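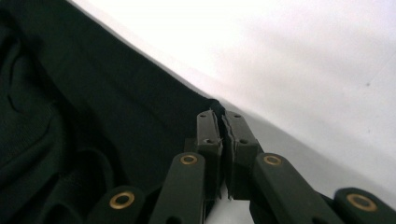 Why Does a Jumper Stretch? A Look Inside Knitted Cloth

Pick up the edge of something knitted. A jumper is good, or a scarf, or even a sock. Pinch a little bit between your finger and thumb and pull gently. Feel that? It gives! Now let go, and it springs back.

Try the same thing with a pillowcase or a tea towel and hardly anything happens. Both of them are cloth. Both are made of thread. So why is one stretchy and the other one stubborn?

The secret is loops, and once you know about them you will see them everywhere.

Loops, loops, loops

Most cloth is made in one of two ways. The first is weaving. Woven cloth has threads going up and down and other threads going side to side, over and under, over and under, like the strips in a basket. The threads are nearly straight. When you tug them there isn't much slack to use up, so the cloth stays the same size.

The second way is knitting. Knitted cloth is made from yarn bent into rows of loops, and every loop is pulled through the loop below it. It is a bit like a crowd of people all hooking elbows. When you pull on a loop it changes shape. A tall loop gets squashed into a wide one, or a wide loop gets dragged into a tall one. Thousands of loops all do this together and your jumper gets bigger. Let go, and they wriggle back (mostly!) to the shape they had before.

That is how a jumper can go over your head, which is much wider than your neck, and then fit your neck.

What about the fuzz?

Look very closely at the edge of a dark jumper when it is lying on something white. A white table is brilliant for this. The edge often isn't sharp at all. It looks soft, with a tiny halo of hairs. Those hairs are fibres, and fibres are what yarn is made of.

Wool fibres come from sheep. Cotton fibres grow on a plant, in a fluffy ball around the seeds. Acrylic fibres are made in a factory. Whichever sort it is, lots of them are twisted together to make one strand of yarn, and the ends poke out all over the place. Those loose ends trap air, and trapped air is very good at keeping warmth in. So the fuzzy bits are doing a job. The jumper itself doesn't make any heat — you do that, just by being alive, and the jumper stops it from drifting off.

Sometimes the fibres rub together and tangle into little balls. These are called bobbles, or pills, and you find most of them under the arms and on the elbows. Have a look at your school jumper. I bet there are some.

Dark colours are tricky

Is it black? Is it navy? Is it the darkest green in the world? Dark yarn can fool your eyes. It soaks up most of the light that lands on it and only sends a little back, so your eyes don't have much to work with. Knitted cloth makes it harder still, as every loop casts a teeny shadow on its neighbour.

Next time you can't tell, take the jumper to a window. Daylight helps a lot. Then put it on something white and look again.

Try it: the great stretch test

You will need a jumper or scarf (ask whoever it belongs to), a ruler, a pencil and some paper.

1. Lay the jumper flat on a table and smooth it out with your hands.

2. Put the ruler across the middle. Find 5 centimetres of knitting and hold it at each end with a finger and thumb.

3. Pull gently sideways. How far does it go? Write it down.

4. Do the same up and down. Write that down too.

5. Let go and measure the same piece one last time.

Most knitting stretches more from side to side than it does up and down. Did yours? When we tried it with a big Bilix jumper, 5 centimetres turned into about 6 going sideways, and that was with a very gentle pull. The tea towel we tested next didn't move enough to measure.

Folding is science too

You might think folding is only tidying up. It is also how you look after all those loops.

If you hang a heavy jumper on a hanger, its own weight pulls down on it all day and all night. The loops near the shoulders get dragged longer and longer. After a few weeks you can end up with funny pointy bumps on the shoulders and a jumper that reaches your knees. Fold it up and lay it on a shelf, and the weight is spread out.

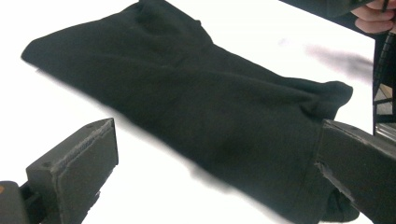
How to fold a jumper into a long bundle

1. Spread it out on a clean table with the front facing down. Chase the big wrinkles out towards the edges.

2. Fold one sleeve straight across the back. Do the same with the other sleeve, so they lie on top of each other.

3. Bring one side in towards the middle, then the other side. You should have a long, thick rectangle.

4. Pat it. Go on, it's the best bit! Patting squeezes out some of the air and helps the layers settle.

5. You can stop there, or start at the bottom hem and fold or roll it up towards the neck.

Don't worry about a few ripples on top. Knitting is soft and bendy, so it never folds into crisp corners the way paper does. Its corners come out rounded, and a cuff or a bit of hem will often try to escape. Tuck it back under.

Here's a question to think about while you fold. How many layers are there in your bundle? Start with 2, the front and the back, and add more every time something goes over the top. By the time the sleeves are in, the middle can be surprisingly thick.

Old loops, new loops

Knitting has one more trick. In a lot of hand-knitted things, if you find the right end of the yarn and pull, the whole lot comes undone, row after row after row. (Please don't test this on anything you are fond of.) The yarn comes out crinkly, as it remembers being loops. Wash it, let it dry and it relaxes, and then it can be knitted into something completely different.

At the Clevilwood museum there is a blanket made like this from outgrown jumpers. It has 521 squares, and the label next to it says that 4 of them came from the same tiny cardigan. You are allowed to touch the sample square beside the case, so give it a little stretch if you go.

Words to know

Fibre: a very thin hair-like piece of material, such as wool or cotton.

Yarn: lots of fibres twisted together into a long strand.

Knit: to make cloth by pulling loops of yarn through other loops.

Weave: to make cloth by passing threads over and under each other.

Cuff: the end of a sleeve, often knitted more tightly so that it grips your wrist.

Hem: the bottom edge of a piece of clothing.

Things to spot at home

A sock with a stretchy top. A woven tea towel. A bobble bigger than a grain of rice. Something knitted that isn't clothing — a toy, a cushion or a tea cosy would all count. And if you find a T-shirt, look at it really, really closely. It's knitted as well! The loops are just so small that most people never notice them.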